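**Is the Nerier tabletop scene package suitable for a shared teaching lab?**

*Larkum Users Help, Simulation and Robotics board*

**Posted by Clumodach_Lab**

Our department is considering the Nerier scene package for the coming term. It would serve 40 students, most of whom have not worked with an arm before. The quoted price is 300 per year for one site. We have been running the trial version, using the scene with the two plates, the pencil and the phone on the table.
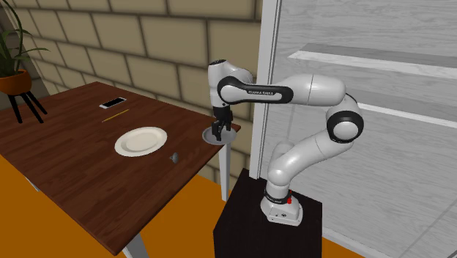 Before we submit the purchase request, we would like to know whether the license covers student laptops, and whether small objects can be handled with the standard gripper settings.

**Posted by Aaltonen**

The site license does cover student laptops, provided that each one is registered through the Larkum portal. Our own department has held the license since March. Registration must be renewed every term, and the renewal notice goes only to the account holder.

With regard to small objects, the standard settings are adequate for most items, but I would advise lowering the approach speed. We set ours to 3 on the package scale; the default is 9. Students should also be taught to check the height of the fingertips from a second camera view before they issue a close command.
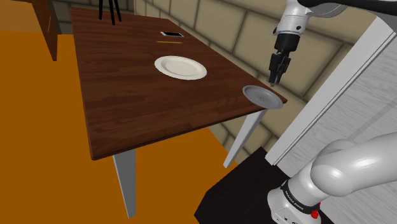 The same check should be repeated whenever the table position is changed, as saved approach heights are not updated along with it. Support has confirmed this to us in writing - the manual does not mention it.

For objects with a wide top and a narrow stem, please have students open the fingers fully and center the gripper before closing. The wrist view is the most useful one for this purpose. 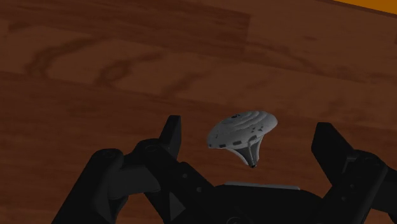 Centering by eye is acceptable for a first exercise. For graded work we require students to enter the offset by hand and record it in their report.

**Posted by tabletop_user**

We have the older version and it is fine. Ask for the teaching discount, they do not list it. Not sure about laptops.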